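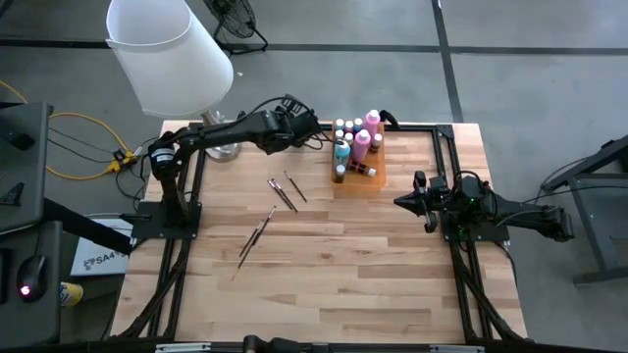

Wenche Lundgren says paint should be stored by what it is used for and never by color, and that anyone who sorts by color has not had to find the primer with one hand while holding a wet panel in the other.

Noted, Wenche. 2021-12-17, last working day on the paint stock before the break, and the argument about the order is now older than some of the paint.

Where we are. Tall bottles go in the tray at the far end, small ones wherever they fit, and the near strip stays clear so you can get a hand in. One of the dark ones is lying down across the tray. House rule since November is that bottles stand up, a rule I wrote myself and underlined. I have checked the underlining and it is still there.

Brushes stay out of the tray. We tried both together last month and every time somebody wanted a bottle they lifted a brush with it, usually by the bristles. So brushes lie flat on the wood next to the tray, in groups, handles free.

Demetrio Olmedo prefers a system he calls "by last touched", where whatever you used most recently goes in front. It is the system we had before, when we did not have a system. To be fair to him, he always found what he wanted. To be fair to the rest of us, so did he, and then we couldn't.

Things decided this morning, before coffee, so they may not hold:

- Caps on hard before a bottle goes back. Finger tight is for people who like cleaning trays.
- Large jars live outside the tray. They don't fit and I am done proving it.
- Flat brushes and thin ones in separate groups. Demetrio wants a third group for brushes that used to be flat. Pending.
- The Unberg order is on hold until someone reads the labels on what we have. We bought the same ocher 3 times this year. It is a good ocher.

Money, briefly. Paint and brushes came to 1,720 for the year, of which 248 was brushes alone. I had that down as a typing mistake and went through the Westerberg receipts, and it was not. Brushes are what we lose. Paint we only spill.

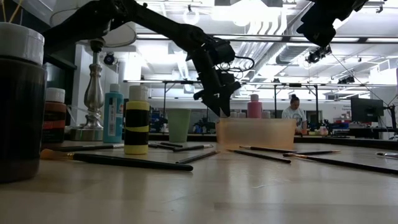 Brushes loose on the tabletop, orange bin among them, big brown jar on the left.

So the groups need more work. The bin was Wenche's suggestion and I am for it, provided we agree what it is a bin for. My vote is brushes that need washing. Hers is brushes that have been washed. These are both sensible and cannot share a bin, and we spent a good part of the afternoon on that – more than on the painting, if anyone from Trerkgate is reading.

The long black handles are a nuisance on a bare table in any case. They roll when somebody leans on it, and they all look alike from the wrong end. I'd like a strip of colored tape on each handle by size. Wenche points out that this is sorting by color. I am leaving it in the notes and going to get the tape anyway.

For January:
Labels facing out, all of them, jars included.
Ask Wastach whether they still do the rack with slots, the shallow one, and whether it takes handles this long.
Test the green from the bottom shelf on scrap before it goes near a panel. It smelled of something on Tuesday.
Bin question: decide, write it ON the bin.

Key to the paint cupboard is back on its hook. Spare is with Demetrio, or was.

Comments (4)

Wenche L.
The primer is not in the tray at all, by the way. It is behind the thinner. I moved it there so people could find it.

Demetrio
Spare key is in my other jacket. Also I stand by the third group, some of those brushes have a lot of dabbing left in them.

Wenche L.
Washed brushes. It should be washed brushes.

Demetrio
Tape is in the drawer under the sink, only yellow left.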